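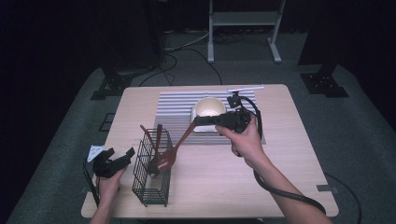 A bowl and saucer on a striped placemat.

How I score a cricket match on paper (and how you can too)

I got roped into scoring for our club, Mindau, when the regular scorer moved away with two games left in the season. I said yes before I knew what a leg bye was. If you're in the same spot, pull up a chair, because I've now filled most of two scorebooks and I can get you through your first innings without tears. Well, without many.

Yes, there are apps. We use one too, and it's great until the tablet overheats or drops its signal in the third over. I still keep the paper book going every time, and last summer the paper book saved us twice.

What you need

A scorebook with a page for batting and a page for bowling. Three pens in different colors if you like that sort of thing (I do!), plus a pencil and a decent eraser. A clipboard if it's windy. A watch, so you can note when each batter comes in. And a seat where you can see both umpires, with your back to the sun if you can manage it.

Get both team sheets before the toss. Write the fielding side on a scrap of paper with a little note next to each name: tall, red hat, left arm, beard. You will thank yourself when someone takes a catch at deep square and comes up grinning and you have no clue who he is.

Before the first ball

Fill in the top of the page: teams, ground, who won the toss and what they chose. Write the two openers on lines one and two of the batting section. Leave the rest blank! I wrote in a full batting order my first time, straight off the captain's list, and he changed it after the second wicket. That page looked like a ransom note.

Put the opening bowler's name in the bowling section and you're ready.

Marking each ball

Every ball goes in three places. That sounds like a lot but it gets into your hands pretty fast. I do them in the same order every time:

First, the bowler's box for that over. A dot if nothing happened, a number if runs came off the bat, a W for a wicket.

Second, the batter's line. Same dot or number, next to whoever faced it.

Third, the running total. Most books have a grid of numbers you cross off, one stroke per run. For a four I draw one line through four numbers and it looks very tidy.

At the end of the over, add up the bowler's box and write the running figures underneath. If all six were dots, join them up into an M, that's a maiden. If it was a maiden with a wicket in it, make it a W. I get a silly amount of joy out of drawing those.

Extras, the bit everyone dreads

Okay, deep breath. There are four you'll see all the time.

Wides: draw a plus sign in the bowler's box. It counts against the bowler, it goes in the wides row, and it goes on the total. It doesn't go on the batter's line as a ball faced. If they run on a wide, add a dot in a corner of the plus for each extra run.

No-balls: draw a circle. If the batter hits it for runs, put the number inside the circle, and those runs go to the batter. The penalty run goes in the no-balls row. The batter did face that one, so mark it on their line too.

Byes: a triangle pointing up. They go on the total and in the byes row, and the bowler isn't charged.

Leg byes: a triangle pointing down, same deal.

Wides and no-balls have to be bowled again, so an over can easily have seven or eight marks in it. Check with the umpire's count and not just your own boxes.

Talking to the umpires

When an umpire signals, you signal back. Raise an arm or wave a white card, whatever they can see from the middle. They're supposed to wait for you. Uchenna Sani, who umpires a lot of our games, will stand there with his arms out for a wide until I wave, and if I'm unwrapping a sandwich I get a look.

If you missed something, ask at the end of the over. I've done it plenty and I've never been told off for it.

Wickets

Write how they were out, the catcher or stumper if there was one, and the bowler. Then close the batter's line with a pair of slanted strokes so you don't add to it by mistake. Note the score in the fall of wicket row and who was out. A run out doesn't go in the bowler's wickets, and I've had one or two bowlers argue with me over that at tea.

Making it balance

Batters' runs plus extras should equal the total. Then the bowlers' runs plus byes and leg byes should equal that same total. Do this every ten overs, please don't leave it to the end. Against Stamoren I left it to the end, came out one run short, and sat in the car until nearly eight in the evening hunting for a no-ball I'd drawn as a zero.

If there's another scorer beside you, call out the total after every over and make sure you agree.

After the season

I add everything up in November with a big pot of coffee. Last year we made 1,557 runs and gave away 1,433, and I checked both numbers twice. Batting averages are runs divided by times out, so leave the not outs off the bottom number.

Next I'm going to write up how I do bowling averages and the wagon wheel page.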